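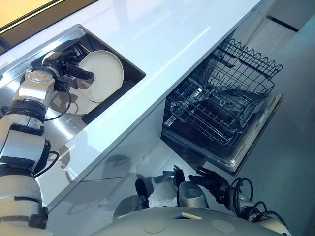

¿Cómo agarra un plato un robot?

Coge un plato de la mesa (uno que no se rompa, por favor) y fíjate en tu mano. ¿Qué ha hecho? Seguramente el pulgar se ha puesto por un lado y los otros dedos por el otro, y ni te has enterado. Pues yo llevo meses intentando que un robot haga eso mismo, ¡y es dificilísimo!

Trabajo en un taller que se llama Stokik. Allí probamos manos para robots. A nuestro robot le hemos puesto de nombre Huvo, y tiene dos brazos con muchas articulaciones, como si tuviera varios codos seguidos. Su tarea favorita (bueno, la mía) es sacar platos del fregadero y meterlos en el lavavajillas.

Las manos de los robots se llaman pinzas. Las hay de muchas clases: unas tienen dos dedos, como las de coger el pan, otras tienen más, y otras ni siquiera llevan dedos, sino una ventosa que chupa el aire y se queda pegada. La ventosa nos pareció una idea estupenda hasta que la probamos con una servilleta. Por la tela se cuela el aire y no hay manera.

Con los platos, lo mejor que hemos encontrado es agarrarlos por el borde. En la foto el brazo izquierdo lo hace así: la pinza negra tiene sujeto un plato blanco por el borde y lo mantiene de pie encima del fregadero, un poquito inclinado. Todavía queda otro más abajo. Y mira el lavavajillas, ya está abierto y con la cesta fuera, sin un solo plato. ¡Trabajo por delante!

¿Y cuánto hay que apretar? Ahí está el lío. Si aprietas poco, el plato se resbala. Si aprietas demasiado, puede saltar un trocito del borde. Tú lo notas con la piel, que te avisa enseguida cuando algo se te escapa. Una pinza no tiene piel, así que hay que ponerle sensores, que son unas piezas que miden cosas, por ejemplo la fuerza.

Para comparar dos pinzas hacemos una especie de campeonato. Las dos tienen que coger los mismos platos, colocados igual y con la misma luz. Si a una le diéramos los platos fáciles y a la otra los difíciles, sería trampa, como correr una carrera en la que tú vas cuesta arriba y tu prima cuesta abajo. Cada pinza hace 200 intentos y lo apuntamos todo, también lo que sale mal.

En el último campeonato compitieron la Nishad y la Flusinero (son los nombres que les pusimos a nuestras pinzas). A la Nishad se le escaparon 27 platos y a la Flusinero, 23. ¿Ganó la Flusinero? Pues no lo tengo tan claro – la diferencia es pequeña y a lo mejor fue cuestión de suerte. En septiembre repetiremos la prueba con unos 800 intentos por pinza, a ver si vuelve a salir lo mismo.

Ah, y falta hablar de los ojos. El robot mira con una cámara, y a las cámaras les cuesta mucho el metal brillante. Un fregadero refleja los platos y hasta el propio brazo, y el programa tiene que averiguar qué es plato y qué es reflejo. Haz la prueba con la parte de atrás de una cuchara: verás tu cara toda estirada. ¡Imagínate tener que buscar un plato ahí dentro!

Si quieres jugar a ser una pinza en casa, ponte unas manoplas de cocina y usa solo el pulgar y la manopla entera. Intenta levantar un plato de plástico por el borde y ponerlo de pie. Después prueba con los ojos casi cerrados. Apunta cuántas veces te sale con cada mano y compara.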